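Getting the last bit out of the tube: cut it, squash it or bin it?
Bathroom & Laundry > Everyday Savings
Started Jun 23, 2022
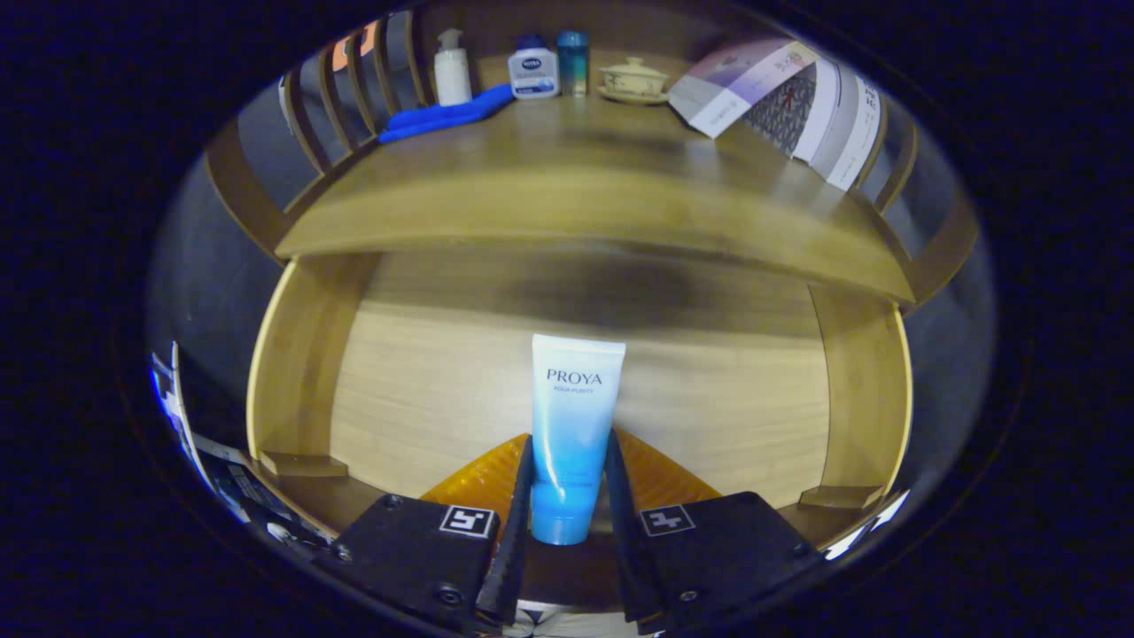 Post 1: damsonjelly

Right. Long running row in our house so putting it to the forum. When a squeeze tube stops giving, what do you do. Face wash, hand cream, toothpaste, whatever.

I cut mine. Scissors straight across the middle, finger in, then push the top half back over the bottom like a lid so it doesn't dry out. Had 6 more days out of a hand cream last month. My other half says it's grim, there's bits of tube all over the sink and he's not sharing a bathroom with "surgery".

He stores everything upside down and says gravity does the same job. It does not.

Also how do you all get it out of the corners up by the crimp, I always leave some in there.

Post 2: kettle_on_again

Cutter here. Have been for years. Only thing I'd say is cut nearer the cap than you think, most of it is sat down there if you store it cap down. If you go across the middle you're fishing about in the deep end with one finger.

Post 3: Ninepins

bin it

life is short. You're talking pennies

Post 4: damsonjelly

Not pennies if it's a nice one! My Henovent hand stuff has gone up twice since I started buying it

Post 5: moss_and_mortar

With your other half on this one, sorry. Cap down overnight, couple of hard shakes in the morning (hold the crimp end and swing it like a thermometer), and you get nearly all of it. No scissors no mess. Done it with shampoo, sun cream, tomato puree.

Doesn't work on toothpaste though, too thick. Toothpaste I roll.

Post 6: kettle_on_again

Shaking gets you the runny ones. Try it with a thick night cream and see how far you get. I'd put money on there being a week left in there after you've binned it

Post 7: moss_and_mortar

A week! No chance. A day, two at most

Post 8: tuppence_h

Weigh it then! I did this last winter when I was off work and bored. Kitchen scales, Sernora body lotion. Shook it and squeezed it till nothing came, weighed it, cut it, scraped it, weighed it again. 10 grams. So a bit of both of you is right, it's not nothing but it's not a week unless you've very small legs.

Post 9: kettle_on_again

10 grams is loads on your face though. That's legs you're talking about

Post 10: tuppence_h

Fair

Post 11: Ninepins

you people have too much time

Post 12: oldgreenvan

Nobody's mentioned the edge of the worktop. Lay tube flat, crimp end away from you, drag it over the edge with your hand pressing on top. Pulls everything down to the cap. My mum did it with the back of a comb, same idea. Then fold the empty bit over and put a peg on it. Wooden peg not plastic, plastic ones ping off.

For the corners up the top you want to fold them in first like wrapping a present, then roll. That's where the stuff hides.

Post 13: damsonjelly

Oh the folding corners thing is good. Trying that tonight

Post 14: fennelseed

Got one of those tube winder things, a Nirix, little plastic key you slot the end in. Fine on metal tubes (do they still do metal tubes??) but on the bouncy plastic kind it just springs back when you let go. Went in the drawer with the egg slicer.

Post 15: oldgreenvan

Had the same one. Slot's too narrow, you can't get the crimp in on anything bigger than travel size

Post 16: moss_and_mortar

Mine works fine? Been using it on the toothpaste since last August. You have to wet it first then it slides on

Post 17: fennelseed

Going to dig it out and try that. Will be cross if it works

Post 18: harbour.lass

Can I put a word in for hygiene. Once you've cut a tube open it's sat in a warm steamy bathroom with the air getting at it and your fingers going in. I wouldn't put that round my eyes. Body lotion fine, hand cream fine, anything for the face I scrape it all out in one go into a little clean pot with a lid and use it up quick. Use a spoon handle or one of those tiny spatulas, not your finger.

Post 19: kettle_on_again

Mine's never gone off

Post 20: harbour.lass

You wouldn't always know. I had a sore eye for 4 days and I'm blaming the cut tube, doctor shrugged but I know what I think

Post 21: tuppence_h

Pot idea is sensible tbh. I save the sample size ones for it. Boil the kettle over them first and let them dry properly

Post 22: Ninepins

ok so now we're scissors, scales, kettle, pot, spatula. For a face wash

Post 23: damsonjelly

You're still reading it though

Post 24: Ninepins

quiet day

Post 25: pegbag60

Warm water. Stand the tube in a mug of it with the lid on for a few minutes, thick creams go loose and come out on their own. Not boiling, I melted the glue on one and it split up the back. All over my good towel.

Don't do it with sun cream, says on the bottle to keep it cool.

Post 26: oldgreenvan

Works with puree too. And glue, wood glue I mean

Post 27: moss_and_mortar

Recycling question while we're here. Does anyone's council take tubes? Ours says no to anything you can't rinse. Which to be fair is one up for the cutters, you can wash them out properly once they're open. Pains me to say it

Post 28: kettle_on_again

Screenshotted

Post 29: harbour.lass

Ours takes the caps but not the tubes. Chemist in town has a box for the tubes, Swai one by the till, got a sign on it saying clean and dry only. Ring yours and ask

Post 30: damsonjelly

Update. Did the corners, then the worktop, then cut it anyway to check. There was a smear left. Proper smear but only one use I'd say. So worktop edge is the winner so far and he's being unbearable about it even though it wasn't even his method

Going to do the toothpaste next, will report back. Where do you lot get wooden pegs, mine are all plasitc

Post 31: oldgreenvan

Market. Or the hardware shop, they come in a bag of 60 so you'll be sorted for life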